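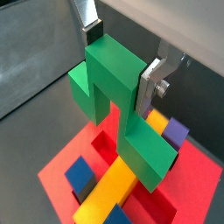 Figure 3. Green stepped piece above the red board.

We posted the puzzle to 90 households in Truvelton, with 10 kept as spares.

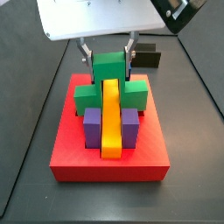

Figure 4. Green block and red base set.

Parents logged play time at home each evening in July — most used pen and paper.

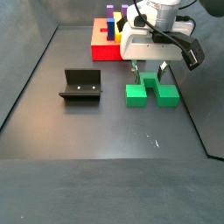
Wong and Nijs coded the 526 diary entries separately and settled differences by talking them through.
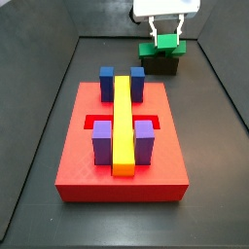 Jarkine Centre for Family Studies

Entries under 8 words were left out.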